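Robots at home: is Tekent's tidying service worth the money?

Tekent has been offering its home tidying service in Bomunville since December, and enough of you have written in that we can't put it off any longer. The pitch is a simple one. A robot comes to your home, does the small jobs you are sick of doing, and goes away again. The leaflet leads with bins and bags, so bins and bags are what we looked at. 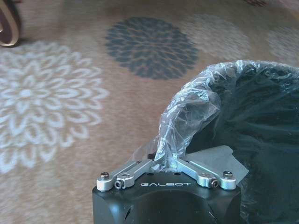

A clear plastic bag held by its neck in the first, and in the second a lined wastebasket on the carpet by the coffee table.
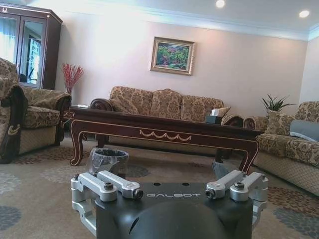 Nygård wrote to us after the last issue to say that a service like this should be judged on the dull visits, the ones where the sofa has been moved and the bin is on the wrong side of the room, and that any firm can look good in a room it has practised in. We agree, and would add that the leaflet is silent on the matter. It talks about "typical living spaces" and leaves you to decide whether yours is one.

Now to the price. The basic plan is £60 a month, and for that you get visits of 30 minutes each, one a week. There is a set-up charge of £78 on top, which covers a first visit to look over your rooms and agree what is to be done. You don't get it back if you leave. Tekent calls this the "welcome fee", and we will leave readers to find their own word for it.

Half an hour is not long. A person with a roll of liners can go round a flat and do all the bins while the kettle boils, and will notice on the way that the plant wants watering. The terms say that each job must be agreed beforehand and put on a list, and that anything not on the list waits until the next visit. So if you spill a box of cereal on the morning of your visit, you had better have thought of it the week before.

The list itself deserves a careful read. "Waste bag removal" is on it, under the basic plan. "Waste bag replacement" is a separate line, and so is "carrying to outdoor bin", and both of those belong to the dearer plan. We read this several times in case we had got it wrong. As far as we can make out, on the basic plan you may end up with a bag that has been taken out of the bin and left by your front door, and a bin with nothing in it, ready for you to put a new liner in. Perhaps that suits somebody. We asked Tekent whether the wording meant what it seemed to mean and were told that the plans were "under review", with no date given.

There are 13 exclusions in the small print. Broken glass is one, fair enough, and so is anything hot. Liquids are out, and a bag with liquid in the bottom counts as liquid, so think about that before you throw in your tea bags. "Overfilled bags" are out too, with no word on what overfilled means or who decides on the day. Glass-topped tables and stairs both need a phone call first. Deep-pile rugs are "subject to assessment", and the assessment is part of the £78 visit, so you will have paid by the time you find out.

We did think better of the booking side. You can move a visit up to the evening before without a charge, and the reminder messages are short and plain. The telephone line was answered quickly both times we tried it. The damage cover is written in ordinary English as well, although there is an excess on it and you have to report a scratch or a breakage the same day. If you are at work when the visit happens, that gives you an evening to go round looking at your table legs.

Then there is the matter of what the machine records in your home. It needs cameras to do its work, and we have no quarrel with that. We would like to know how long the pictures are kept and who may look at them. The privacy page says "as long as necessary", and a sentence like that could cover an afternoon or ten years. Ask for a proper answer in writing before you sign, and ask what happens to the pictures when you cancel.

Jetgate is promising a rival service in the same streets, with no set-up charge and a shorter contract. It has no price list yet and could not tell us when it would have one, so there is nothing to compare. We mention it only for those who are tempted to sign up for a year with Tekent to get the discount. We wouldn't, on what we have seen. The monthly plan costs more but you can walk away from it.

For anyone who finds bending and lifting hard, the sums may look different, and the service may well be worth a month's trial on the dearer plan. Everyone else could wait. Tekent is taking bookings for its next open day until 8th June, and if you go, take a list of your own jobs with you and ask to have each one marked as covered or not covered. We'd be glad to see a copy of what you come home with.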